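Community Help > Automation > Safety and good practice

Risk assessment for a tabletop arm: per task or per cell?

Borghild Bråten
We run one arm on pick-and-place work with small household items: fruit, a bowl, a plate, a plush toy. Our written assessment covers the cell as a whole. The auditor from Gremlow wants one for each task and gave us until Friday. The hardware does not change between tasks, only the objects and the program.

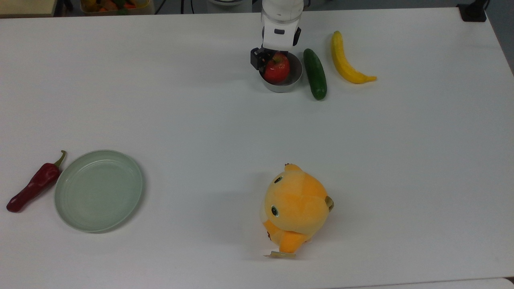
Apple and bowl task, gripper at the bowl.

Is a separate document per task normal? We have 11 tasks now and expect 30.

Wilfredo Lacson
Usually one document, two layers. The cell layer covers what stays fixed: arm, mount, table, stop circuit, cable routing. The task layer is a single sheet with the objects, the gripper force limit, the maximum speed and the highest point the load reaches.

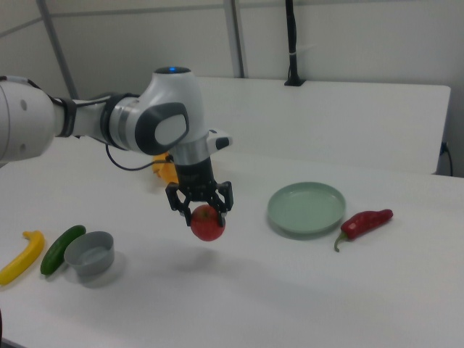
The load height matters more than people expect. A dropped object is a foreseeable event and should be listed as one, even for something soft. Set the carry height in the program as a fixed limit and copy that number to the sheet. If a new task stays inside all the limits of an existing sheet, add its name to that sheet and sign it. Anything outside – a heavier object, a sharp one, a different gripper – gets a new sheet.

Also write down who may be at the desk during automatic motion, and measure the distance from there to full reach.
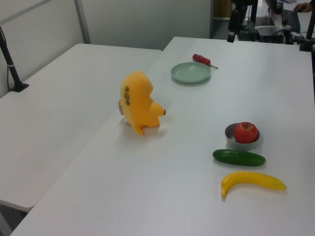 Two-table layout with the operator desk at the far right.

Jarlath Geraghty
Agree with the above. We went from 93 pages to 20 at Rutel doing it that way. Put a revision number on the object list or it drifts.

Donal Gallagher
Depends on the auditor. Ask for the clause they are citing.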